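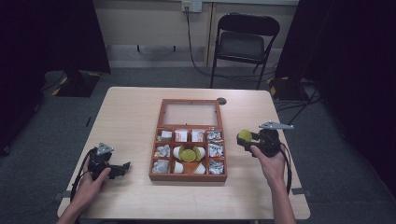
Troels Vigfúsdóttir asked under my last post whether a student team really needs 3,000 demonstrations to teach a robot arm to pack one box, and whether fewer good ones would do the same job.

Fair question. The number isn't ours. It's the cap in the Drillix rules. A team can submit up to 3,000 recorded demos for training and after that the arm has to do the task without any help. You can submit fewer. Most teams do.

We're the Velthorpe entry, from the Cledov project class. It counts as a spring elective, 4 credits, and the final run is in May.

As of this morning we have 870 demos that passed the check. We recorded a lot more than that. The ones we threw out mostly had a lost tracking signal or a grasp where one finger slipped and the person fixed it with a wrist move the arm can't copy.

The wrist thing took us a while to spot. People bend their wrists all the time without thinking about it. The arm we get at Drillix has joint limits, so a demo can look fine on video and be useless for training.

We use this site's cookies to remember your settings and show relevant posts. Accept all | Manage choices

What changed this month: everybody records in short blocks now, then swaps out. After a long block the motions get fast and sloppy, and you can see it in the speed plots before the person notices they're tired.

Also, both hands start from the same place every time. Last term we let people start wherever they liked. The model learned to hesitate at the beginning of every run, and we spent a week blaming the code.
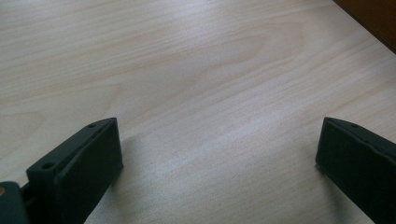 The other rule we added is to open the fingers all the way before each approach. Half-open approaches were our biggest source of bumped items. It costs a little time per demo and the success rate on small objects is better for it.

Foil packets are still the worst. They crinkle and change shape, so no two grasps are alike. Balls are easier than I expected as long as you close slowly.

Back to what Troels was asking. We trained on a small hand-picked set first and it did well on the exact layout we had recorded. We moved the box by the width of a hand and it missed nearly everything. A bigger set with more box positions did better, even though some of the demos in it were not pretty.

So my answer is that variety has mattered more for us than the total. I don't think we'll get near the cap and I'm okay with that.

Next up is the Igwe script, which sorts demos by box position so we can see where we have gaps. It runs, but it crashes on files with a missing timestamp. 3 of us are looking at it tonight.

If your team has a checker for dropped frames that you're willing to share, send it over – ours is slow and flags too much. I'll post the position plot once the script gets through a full set.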